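Refinishing a table top: oil or water-based poly?
Woodwork and Finishing > General

tallgrass_dan
Posted March 28, 2025
I have a solid wood dining table that came out of my aunt's place. Old finish is off and I sanded to 150. It gets used every day and we have kids. The guy at Quintanilla Hardware told me to go with oil-based. My neighbor says water-based is just as tough now. I have until August before we need it for a family thing, so time isn't the problem. What would you use?

mitersaw_805
Oil-based. I've done 7 tables with it and only one came back, and that was a hot pan. Three coats, sand lightly between them, leave it alone for a week.

brinewater
I disagree with the above. Oil-based goes yellow and keeps going. On maple it looks bad after a few years. I used the Pramar water-based satin on ours and it has held up to homework and spaghetti.

mitersaw_805
He didn't say maple. On a darker wood you want the warmth. Water-based looks flat to me, like plastic wrap.

tallgrass_dan
Not sure what it is. Reddish, fairly heavy. I was also thinking of staining it first.

oldplank
Skip the stain until you wipe it down with mineral spirits. That shows you the color you'll get under a clear oil finish. I paid $27 for a can of Dikeck stain I never opened.
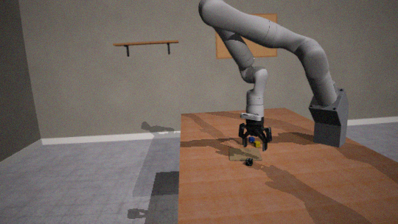 Color is the part I'd settle before you pick a topcoat. Our kitchen table was a pale tan when it was stripped and I wanted it darker. What I was after was close to the table top here, orange-brown with a bit of red and the grain only faint. Two coats of oil-based got me most of the way with no stain at all. If you want to see more grain than that, stop at 150 and don't go finer.

brinewater
Grit won't change the grain much under poly. It matters for stain. Otherwise fair enough.

oldplank
It did on mine. Try both on the underside.

tallgrass_dan
Will do. I'll test both finishes under one of the leaves and put the mineral spirits on tonight. Is foam brush OK for water-based?

brinewater
Yes, or a synthetic bristle. Don't shake the can.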